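Two months with the Wirelance kit

So I finally caved in January and ordered the hand-held gripper kit from Wirelance, $425 plus shipping, and I've been using it pretty much every evening since. My mate Emlyn Rowlands has the older Flerkon one and reckons mine is nicer to hold, which I'm choosing to believe!

Rounded stuff was my big worry. My Flerkon loaner hated anything curvy (mugs, bowls, you name it), so that's what I've been throwing at this one.
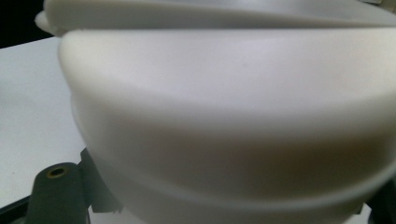

Up close with the white plastic one, dark grey gripper parts low on either side.

The manual is 98 pages and the bit on swapping fingers is buried near the back. Grip colour's a bit dull too. Still, I'd buy it again, and I've already got my eye on the longer fingers.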